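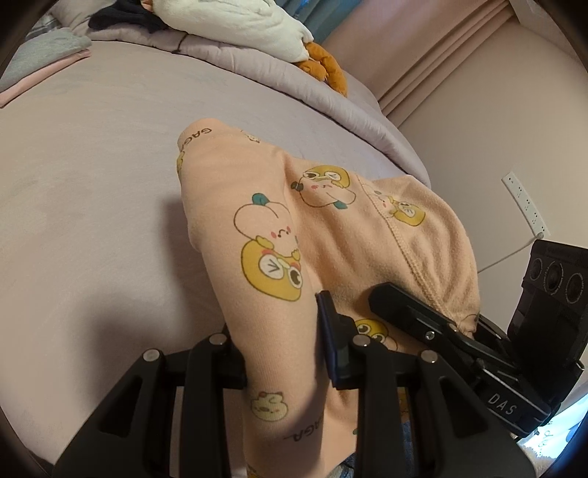
4/15/24
Mererid Howells and Damir Kelmendi

4. Nightwear between wash and drawer

The interviews reported in Section 3 dealt with laundry as a whole. In this section we turn to nightwear, which did not behave like the other categories. Shirts, school clothes, and towels moved through the home along routes that people could describe without much thought. They were worn, dropped in a hamper, washed, dried, folded, and put away. Pajamas and nightgowns were harder to place. They were worn more than once before washing, they were often left in the bedroom during the day, and people disagreed within the same household about whether they were clean.

We visited 40 households in Sedport. Each visit included a 20-minute interview in the kitchen or laundry area, followed by a walk through the rooms where clothes were kept. In 19 of the households there was at least one child under ten. Across all visits we logged over 200 remarks about nightwear, and these were coded by the second author using the scheme set out by Gwenllian Owen in her work on bedding. We did not set a rule for what counted as nightwear. If a respondent slept in an old T-shirt and called it pajamas, we treated it as pajamas.

4.1 The half-clean garment

Most respondents used some word for a garment that had been worn but was not ready to wash. "Still good" was the most common. Others said "on its second night" or "in use." One respondent said her pajamas were "open," as she might say of a carton of milk. Owen calls this state half-clean, and we keep her term here, although none of our respondents used it.

Half-clean clothes need somewhere to go. For daywear the answer was usually a chair, a hook, or the end of a closet rail. For nightwear it was nearly always the bed. People put pajamas under the pillow, laid them on top of the covers, folded them at the foot, or left them wherever they had come off. Some of these habits had been learned from a parent and were defended with energy. A retired bus driver told us that pajamas under the pillow was the only correct method and that he had argued with his wife about it for their entire marriage. She kept hers on the back of the bedroom door.

The bed is a convenient place for half-clean nightwear during the day, but it causes trouble on laundry day. When the sheets are stripped, whatever is lying on the bed gets gathered up with them. Several respondents told us that their pajamas were washed on the same schedule as their sheets for this reason alone. They had not decided that a week was the right interval. The sheets set the interval and the pajamas followed.

4.2 Who decides

In households with two or more adults, one person usually made the decision to wash. This person also did most of the sorting, and the two tasks were hard to separate. Sorting involves picking up each garment, looking at it, and in many cases smelling it. People who sorted had strong views about the smell test and people who did not sort were mostly unaware that it took place.

Children's nightwear was judged differently. Adults said they would wear their own pajamas for several nights but would wash a child's after one or two. When asked why, they mentioned toothpaste, milk, and food before they mentioned sweat. A visible mark was enough to send a child's garment to the machine even when it had been put on clean an hour before. On the other hand, a favorite garment could escape the wash for a long time. Parents described waiting until a child was asleep or at school, washing the garment, and returning it before it was missed. One father kept two identical sets of dinosaur pajamas from Dafis, a discount store near the harbor, so that one could be in the wash at any time. His son had found both sets in August and now insisted on wearing them together.

4.3 Print and attachment

We had not planned to ask about prints. The subject came up so often in the first visits that we added a question about it. Character prints in particular affected how long a garment stayed in use. A plain pair of pajamas was passed on or cut up when it no longer fit. A pair with a liked character on it was kept, even when the cuffs were well above the ankle.

This was true for adults as well. Myfanwy Prothero has argued that nightwear is one of the few kinds of clothing in which adults feel free to wear cartoon figures, since it is seen only by people they live with. Our interviews support this. Respondents who wore plain colors to work owned sleepwear covered in cats, fruit, and cartoon animals, and they talked about it with more warmth than they did about the rest of their clothes. Two respondents named the makers they looked for, Momow and Dadow, and both said they checked the print before they checked the size.

Prints also helped with sorting. In a home with several people of similar size, a plain gray pajama leg could belong to anyone. A printed one was known at once. An older sister in one household said she could sort the whole basket "by faces," and she did so for us very quickly. Garments with all-over prints were the easiest to recognize even when twisted or turned half inside out, because some part of a figure was nearly always showing (Figure 4).

Figure 4. Garment with an all-over character print, bunched above a bed.
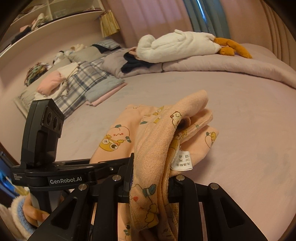 4.4 Surface wear

Fleece and brushed fabrics were popular with our respondents for winter, and complaints about them were consistent. They were said to lose their softness, to pick up lint from towels, and to form pills. Pilling was the complaint we heard most. It was usually noticed first on the seat and the inner leg, and on the side a person slept on.

Respondents treated pills in different ways. Some removed them with a battery shaver or a disposable razor. Some pulled them off by hand while watching television. Most did nothing. Eifion Cadwaladr, writing on knitwear, treats pilling as a main cause of early disposal, and we expected to find the same here. We did not. In sweaters a pilled surface was a reason to stop wearing the garment in public, but nightwear has no public to lose. Pilled pajamas stayed in use, and some people preferred them. They were described as broken in.

What did end the life of a garment was failure at the waistband. Once the elastic had gone, pajama pants were tied with string, pinned, or abandoned. Very few respondents had replaced elastic themselves, although many said they knew how. A smaller group mentioned seams. A seam that had opened at the crotch was mended if someone in the house already had a needle out for another job, and otherwise the garment was moved to the bottom of the drawer, where it could remain for years. 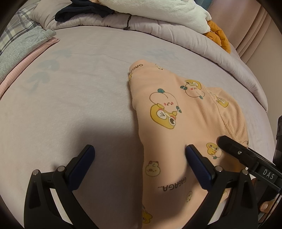
The bottom of the drawer deserves a short comment. It came up in most of the interviews as a place for nightwear that was neither used nor given up. Clothes there were being saved for a hospital stay, for painting a room, for guests who had forgotten their own, or for a younger cousin. When we asked whether any of these uses had ever taken place, the answer was often no. Respondents did not seem troubled by this. The drawer was full, and they bought smaller amounts of new nightwear as a result, or said they did.

4.5 Folding

Folding practice varied more than any other part of the routine. Shirts were folded in a small number of ways that respondents could name and show. Pajamas were folded in half, rolled, stuffed inside their own tops, or left flat. Several people folded the bottoms by laying one leg over the other and then rolling from the ankle. Others said that folding pajamas was a waste of effort and asked us not to look in the drawer.

The bed came up again here. In homes without a large table, clean laundry was tipped onto the bed to be folded, and clean nightwear could end up beside half-clean nightwear that had been there since morning. Respondents dealt with this by feel and by smell, or by washing both again. One woman kept a strict rule that nothing worn could touch the bed on laundry day. She was also the only respondent who ironed pajamas — tops and bottoms, with starch on the collar — and she told us her family found it unbearable.

4.6 Limits of the data

Nearly all of the interviews were held in the daytime, and we spoke mainly to whoever was at home. This gives more weight to the people who do the laundry than to those who only wear it. We also relied on what respondents told us about how often they washed, and people are known to round such figures in the direction of cleanliness. In a few homes the hamper was already open when we arrived and suggested a longer interval than the one we were given. We recorded the stated interval in each case and marked it for follow-up in the diary phase, which is reported in Section 5.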